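The Great Snack Table
Posted by Roxana Mihăilă on 5 October 2023
Filed under: Tables, Food, Small rooms

I love a laid table, and I love it most when the thing it's laid with is rubbish (delicious rubbish, in crackly packets). This page is for the snack table, the one we put out in the bedroom when people are coming over and everyone has been told to bring something they've never tried. It started in May with a bag of prawn crackers and a bar of nougat and it has grown into my favourite thing we do in the flat. The gallery has been asked for a few times now, so here it goes, with my notes to go along with it. They got long. Sorry! I get excited about crisps.

The table
Long, rectangular, and honest about its age under the cloth. It used to be for sewing, and before that my aunt rolled dough on it. It goes down the middle of the bedroom because there is nowhere else in the flat where you can get round both sides, and you'd be surprised how nice it is to have a party in a bedroom. Late arrivals get the bed, which is easily the best seat.

The cloth
I have had proper tablecloths. I have ironed proper tablecloths! None of them has ever made a grown man laugh out loud on his way in with his shoes still in his hand. The cartoon one wipes clean, it folds up to nothing, and it puts everyone in the right mood for eating sweets at three in the afternoon. I'd buy it again tomorrow, and I have been back to the stall to ask whether there was a second one (no, but they had a shower curtain, and I thought about it for longer than I should have).

Where it all comes from
Mostly from Prasertsri, the grocer by the tram stop, where the snack aisle runs all the way to the back and then turns the corner and carries on. I let myself pick 6 things a visit or I'd never get home. Britico is the other place, smaller and dearer, good for biscuits and for those hard fruit sweets in tins. And then whatever people carry back in their suitcases, which is always the most exciting part. If you're going away and you ask me what I'd like, I will say crisps. Please don't bring me a magnet.

The rules, such as they are
Bring something you haven't had before. Leave it in its wrapper until everybody is in the room. No reading out the calories. You may say you don't like a thing but you have to have tasted it first, and "it smells funny" is a description and doesn't count as a verdict.

On opening packets
There are two schools. Pull the seam apart at the top and pass it round, or slit it down the back so the whole packet lies open like a plate. I'm for the second every time, everyone can reach, and you don't get that elbow-deep rummaging at the bottom of the bag where the seasoning lives. My brother-in-law tears from the corner. We've spoken about it.

Scissors
Keep a pair on the table! A clean pair, just for this. Some of those shiny wrappers are made to survive a fall from space, and if you go at them with your teeth you end up with sesame all over the duvet. I speak as a person who has shaken a duvet out of a window in her slippers, waving at the neighbours.

Seaweed
I was late to seaweed snacks and I am making up for it. The thin salty ones vanish on your tongue, the thick ones in batter are more like a crisp that's been on holiday. If you're nervous, start with the batter kind. If you're me, hide one packet in the wardrobe before the guests arrive.

The sour things
Every snack table needs something that makes faces. Dried plum is the classic, and the first one is always a shock, that wallop of salt and then sour and then (give it a minute) something quite lovely and winey at the end. Salted lemon peel does it too. I put these out early, while people are still being polite, and by the second sour thing the politeness has gone and the afternoon can begin.

Chewy things
Milk chews, rice cakes, the jelly cubes you have to dust the starch off. My niece ranks these and keeps the list inside the wardrobe door in felt tip. There are 13 on it so far. The top place has been held by the same brown sugar chew since the list began, and she has let it be known that there won't be a recount.

Things in paper
I have a soft spot for anything that comes in a paper bag. You can hear it from the hallway, that lovely stiff crumple, and you know somebody has brought roasted something. Peanuts in the shell are wonderful for talking over. They do make a mess, so have a bowl for the shells, a big one, bigger than you think, and then another one for the people who can't reach the first.

The drinks question
Tea. I've tried fizzy drinks and they fight with everything, and wine is a waste next to a chilli peanut. A big pot of something plain and green, topped up all afternoon, and small cups so that you have to keep getting up. We use the Skandia pot, the heavy one with the mended lid, and it stays on the windowsill where it can't be knocked by an enthusiastic sleeve.

Heat
Put the hot ones at one end and say so. Once we didn't, and a very calm friend of mine took a whole handful of something she thought was paprika flavour. She's fine! She now asks for them by name. But she did have to lie down, and it's lucky that the bed was right there.

How I lay it out
I used to arrange everything. Sweet here, savoury there, tall ones at the back, a little fan of napkins. It lasted as long as it took for the first person to put down their bag. Now I clear the cloth, put out the scissors and the shell bowls, and let everyone drop their packets where they like. It's so much better. You get a proper heap, all the foil and colour shoved up together, and people lean over and dig through it the way you do at a jumble sale. The middle of the table stays free for whatever is being passed round, and it means the big pink face on the cloth gets to join in for a while before it's buried. 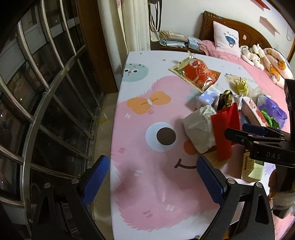
Anyway, once the heap has got going, the thing to do is leave it alone. I know how tempting it is to tidy as you go. Sit on your hands! Half the fun is finding the packet that slid underneath the others an hour ago, and it's always a good one.

Reading the wrappers
We have a few languages between us and plenty of gaps. When no one can read the back, we all guess what's inside before it's opened, and the nearest guess gets the first piece. I have been certain of mango and got squid. I've been certain of squid and got coconut, and I can tell you that one of those surprises is a good deal kinder than the other.

Leftovers
There are always some, and they go into the big Drader tub with the clips, which keeps things crisp for 9 days. After that they're still nice crushed over noodles. The plain rice crackers make a very good topping for a fish pie, too, if you bash them in a bag with a rolling pin and mix in a bit of butter. I brought that to a family lunch and was asked for the recipe, and I've never felt so clever.

Wrappers to keep
I flatten the pretty ones and put them in a scrapbook with a word next to each. "Yes." "Oh yes." "Only with tea." Wipe the insides first and let them dry properly, I lost a whole page to peanut oil and the smell got into the page behind it. Anything with gold on it goes in whether we liked the taste or not.

If you'd like to do one yourself
You need a table and a cloth you're not precious about, and that's nearly all of it. Ask everyone to bring 2 packets each and don't coordinate, duplicates are rare and nobody minds them anyway. Start in the afternoon so people aren't expecting dinner. Have a few plain things as well, some cucumber, some bread, a bit of apple, because by the time you've had the sour plum and the chilli peanuts and a milk chew in quick succession you will want a slice of cucumber more than you've ever wanted anything.

Questions I've had

Does it have to be the bedroom? Not at all. Ours just happens to have the room for it, and the light is lovely in the afternoon.

Do you sell the tablecloth? I don't, sorry, and I wouldn't part with mine.

What's the best thing you've tried so far? A crunchy banana thing with sesame, brought by a neighbour in an envelope with no label on it at all. If you know what it might have been, please write to me. I've asked at Prasertsri and they've sold me several very nice banana snacks that weren't it.

More in Tables: The Balcony Breakfasts, Picnic on the Landing, My Aunt's Dough Days
Comments are open until the end of the month.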